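Looking after a fabric-covered mattress
Household tips, updated 24th June

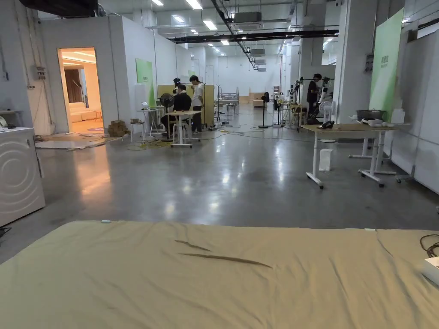 Wrinkles and creases
Pull the cover tight from the corners, one side at a time, and smooth it with a flat palm. Long creases across the middle take longer to drop out than small wrinkles. Leave the mattress flat for a day or two with nothing on it. If a crease is still there, go over it with a steamer held well off the fabric and let it air before making the bed.

Marks
Vacuum first with the upholstery head. Mix a teaspoon of wool wash into 300 mL of cool water, dampen a white cloth and dab from the outside of the mark inwards. Don't soak it. Khaki and other mid-colours can show a tide line, so test near the foot end.

Tags
Leave the care tag on until you've written down what it says. Ours from Ternard came off in the first month and we had to ring the Avbridge store for the washing instructions.

Cords
Coil spare cords and keep them on the floor or a hook, off the bed. Run the ones you're using along the skirting board.

Moving it
Two people, on its side, cover on. Flatten the cartons first and stack them against a wall so the doorway is clear. A mattress bag costs less than a new cover. Measure the hallway too, as a queen is 153 cm wide and doesn't like corners.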